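Four weeks with the Vastow kitchen simulator

I have wanted to write this post for a while, but I am slow with English and I also wanted to be fair to the product, so I waited until I had used it properly. It is a review of Vastow, the home simulation package from Grarska. I paid for it with my own money and the company does not know that I am writing.

First a few words on why I needed such a thing. I teach myself robot programming in the evenings. By profession I repair lifts, so motors and controllers do not frighten me, but a real arm of decent quality costs more than my car, and my flat is small. A friend at work told me that one can learn almost everything in simulation before touching hardware. I think this is perhaps three quarters true. The last quarter I will come to later.

Before Vastow I used Suston, which many people know, because the basic edition is free. Suston is good for the arm itself. You can move the joints, plan a path, read the forces. But the world around the arm is a grey floor and some cubes. After one winter I could pick up a cube from every direction and I was bored to death with cubes. I wanted objects which a person has at home, with strange shapes, and a room with furniture in it, so that the camera of the robot has something to look at.

What you get

Vastow comes as one download. It contains a set of rooms, a library of household objects, several arms with grippers, and a tool for recording what you do. There are 658 objects in the library of my edition. Many of them are variations of the same thing, for example the same cup in another colour, but the shapes which are different are really different, and this is what matters for grasping.

The price was 142 pounds for the personal licence, paid once, with updates for two years. There is also a monthly plan, which I did not take, as I do not like to rent software. You need a decent graphics card. Mine is from the cheaper half of the shop and it manages, but the fan makes itself heard and my wife closes the door.

Installation took me one evening. I must complain a little here. The guide supposes that you already have a certain version of the drivers, and it mentions this only at the bottom of the last page. I read manuals from the beginning, like I was taught, so I found out last. When this was repaired everything started at the first attempt.

The first tasks

The package has a short course with exercises. You start with an empty table and you learn to move the gripper with the keyboard or with a game controller. I recommend the game controller very much. With the keyboard I felt like I was writing a letter with boxing gloves. After this come the exercises with single objects, then with several objects together, and finally the room exercises, where the table stands in a furnished room and the light comes from the side.

It is in the room exercises that I understood what I had paid for. The shadows move over the table, the furniture has its own colours, and a vision program which worked perfectly in Suston suddenly believes that a shadow is an object. This made me angry for two evenings and then it made me happy, because it is exactly the sort of trouble I hoped to meet. I lost many hours with a plant shadow. My program wanted very much to pick it up.

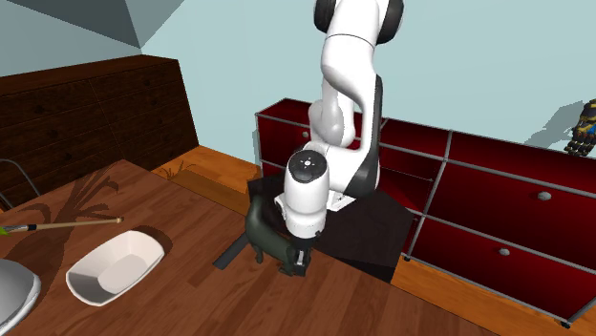

The arm with the dark green piece in its gripper, in the room with the red sideboard.

Curved objects are my favourites for practice now. A cube forgives you. You close the fingers, it turns a little to align itself, and the thing is done. An object with a curve has places where the fingers hold well and places where they slide, and from above these places look the same. I began by always approaching vertically, with the wrist straight down, because it is the easiest to calculate. For many shapes it is enough. For others I had to learn to tilt the wrist before closing, and this was the first time that I had the feeling to be doing robotics and not arithmetic.

The low grasps are also more difficult than I expected. When the object is near to the table, the fingers have little space, and one careless number sends the tips into the wood. In the simulator this costs nothing. The arm trembles, a message appears, and you press reset. I pressed reset so often in the first week that I gave it its own button on the controller.

What I like

The physics is believable. I am not an expert in contact models, so I judge like a mechanic: when I pull a thing at the wrong end, does it turn in the way it would turn in my kitchen? Mostly yes. Thin objects are the weak point. A thin stick will sometimes shake when it should lie still, and I had one which slowly walked over the table by itself, as if it had an appointment.

The recording tool is simple and it does what it promises. You press one key, do the task, press again, and you have a file with the joint positions and the camera pictures. The files are big. The format is an open one and I could read it with my own scripts without asking anybody for permission. For me this was a strong reason to choose Grarska over another company, because I have been burned before by closed formats (this is a story about lift controllers and it would need a whole post).

I like also that the rooms are not too clean in their design. In some programs each room looks like a hospital. Here one finds warm wood and strong colours, and somebody in the team had clearly a good time when choosing the furniture. The red sideboard would never be permitted in our living room, I have asked.

What I like less

The editor for rooms is poor. You can move objects on the table freely, but to move the table itself you must edit a text file and restart the program. I hoped to build my own kitchen in it. After two attempts, in which my fridge stood inside the wall, I gave up until a better editor comes. On the user forum they say that it is planned. They said the same in January.

Support answers politely but slowly. My question about the camera settings needed nine days. The answer was complete and correct, and the person had even tested my file, so I cannot be too severe, but by then I had found the solution myself.

The documentation in English is good, as far as I am able to judge English. The examples are all in Python. For me it is fine. The sound you can switch off directly, the motors sound like an electric toothbrush.

There is one more point and it belongs to the serious ones. The grippers in the standard edition are all of the finger kind. If you want suction you must buy the Idahosa extension, which is made by a different company and costs extra. I did not buy it and so I have no opinion on its quality, but I find that a household package could include one simple suction cup. Plates, for example, are a torture with two fingers. You must catch them at the rim, and if the rim is low you must first push the plate to the edge of the table. It is an instructive exercise the first time and a punishment the tenth.

The last quarter

I promised to come back to this. A colleague has a small hobby arm at home, nothing expensive, and he let me try my programs on it for one Saturday-length afternoon, with coffee. The planning worked from the start, and I was proud. The vision worked after I changed the limits for brightness. The grasping was a disaster for the first hour. His joints have play in them, his table was not level, and his gripper closes more on one side. The simulator knows such faults too, there is a page with settings for noise and play, but I had left them all at zero because the results looked nicer.

So if you buy Vastow, my advice is to open this page in your first week and put some dirt in the numbers. Your success rate will fall and your mood with it. Afterwards the programs you write are stronger. When I came home I did this, and it took me many evenings to return to where I was before.

Would I buy it again

Yes, for my purpose. If you are a complete beginner, start with the free edition of Suston and see if you have patience for this hobby, as the cubes are good teachers for some months. If you already have a real arm and a table to put it on, I am not sure you need Vastow, except to record many attempts quickly or to test things at night. For somebody in the middle, like me, with a small flat and a medium computer, it is money well spent.

My next project is to make the arm set a table for breakfast, one bowl and one cup at the start, and spoons when I am braver. I will write about it if it works, and probably also if it does not. If somebody has found a good way to stop the thin objects from shaking, please write it in the comments, I have tried smaller time steps and it helps only a little.

Posted 16 October 2021

Recent posts
Why my first path planner went through the table
Cheap game controllers for moving a robot arm
Suston free edition: what is in and what is not
Reading joint data with a short Python script
A lift is also a robot

Contact | About this blog | © 2021, all texts by the author | Back to top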